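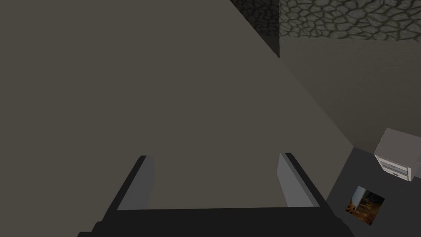 Figure 1. Wrist camera view in simulation, gripper open. Most of what the policy gets to look at is a flat grey-brown surface.

Does a wrist camera earn its keep? Project report, Aiguo Zheng

My project asked whether a two-armed robot in simulation learns kitchen tasks better with wrist cameras added to its head camera. I expected a yes and a short write-up. I got one of those.

All the work was done in Culaton, our department's simulator, which dresses its rooms at random. The demonstrations were recorded by teleoperation with the Tenico controllers, 300 of them, over most of January. I trained 2 policies on the same data: one saw only the head camera, the other saw everything. Each then had 40 attempts at every one of 6 tasks, with the furniture and surface textures reshuffled between attempts.

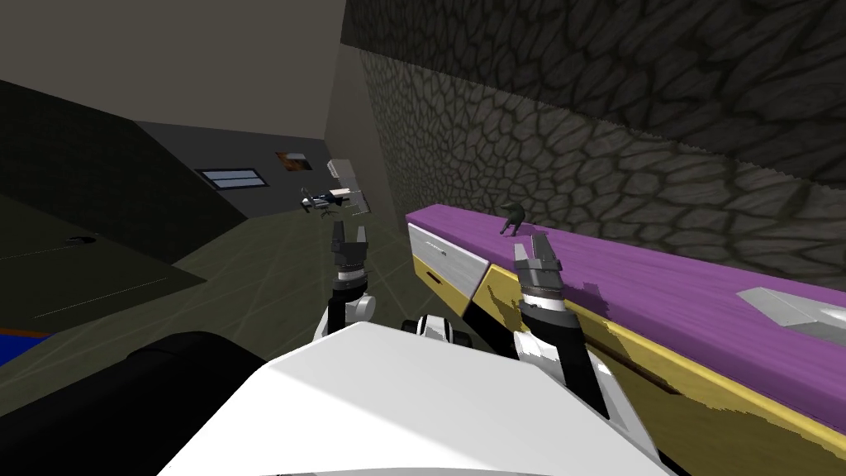 Reading time: 2 min

The head view is generous. It takes in both grippers, a purple counter with a small dark figurine on it, and a good stretch of room besides. A person could plan a tidy reach from that, and the head-only policy often did, at least until the fingers closed a little to one side of the target.

The wrist views were meant to fix this, and close to an object they did. Grasps improved on every task. The trouble came earlier — while the arm was still travelling, a wrist camera could stare into a large blank plane and report, with great confidence, nothing. In those stretches the full policy dithered more than the head-only one. My supervisor called this "a finding". I had been calling it other things. 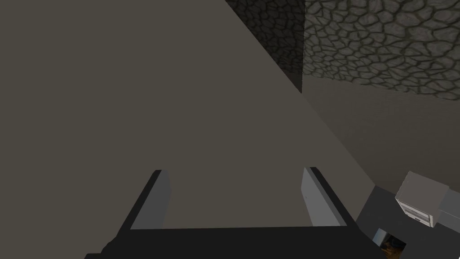 Figure 2. Another wrist view, fingers apart. The useful detail is pushed to the right: cobbled wall, a small white box-shaped appliance, a bit of dark surface.

My remedy was to drop the wrist images at random during training, so that the policy could not lean on them all the time. The dithering became rarer and the better grasps stayed. I have not tried this on the Lullard arms in the teaching lab, which are booked until Friday and probably until I graduate. The training scripts are in the Baluyot folder on the shared drive.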